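Blog > House Stuff > Kitchen

What I learned getting our kitchen cabinets painted

Posted in September by Mebrat Gudeta

So we finally did the cabinets! If you've been reading for a while you know I've complained about that orange oak finish since the week we moved in. The boxes were solid, the layout was fine, and I couldn't stomach paying for a whole new kitchen when the color was the only thing I hated.

I got quotes from 2 painters. The first one, Wisell, wanted to brush everything in place with the doors still hanging, which made me nervous. The second was Kowalczyk, and they take the doors away, spray them in their shop, and do the frames at the house. It cost more and I went with them anyway. My sister thinks I'm nuts (she rolled hers over a long weekend and they look great, so what do I know).

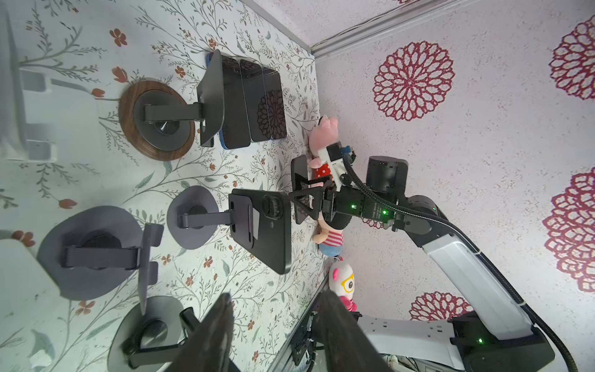
Picking the color took longer than the painting did. I brought home sample cards by the fistful and taped them up next to the stove, next to the window, inside the pantry, everywhere. Everything I loved in the store went blue or pink in our kitchen. We ended up with a soft green called Brisau that looks almost gray before breakfast and properly green by four o'clock. I'm very happy with it.

Living without doors was stranger than I expected. They were gone for 7 days and all our mismatched mugs were out there for the world to see. I got rid of a whole box of stuff out of pure embarrassment – two salad spinners, why? – and I did wipe every shelf while I had the chance.

One thing I'd do differently is decide on hardware before the painters come. The old handles had two screws and I wanted knobs, so the extra holes had to be filled before spraying. I only mentioned it on the morning they came for the doors, and it added $79 to the bill. Fair enough, but I could have filled those holes myself with a tub of wood filler and an evening of TV.

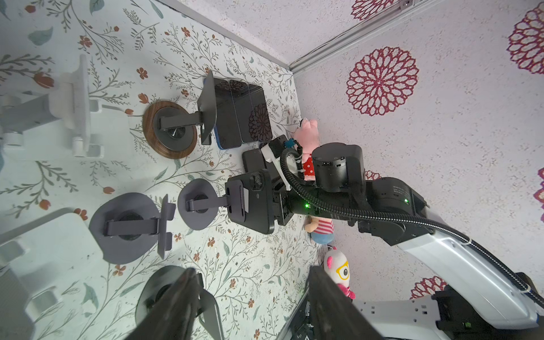

How it's holding up

Pretty well so far! There's one chip on the trash drawer, which gets kicked shut all day long, and Kowalczyk left me a little jar of paint for touch-ups. I clean the doors with a damp cloth and a drop of dish soap and stay away from the scrubby sponges.

The knobs are from Kodau, in brushed brass, and a couple needed tightening after the first week. Next up is the backsplash, and I already have tile samples leaning against the toaster.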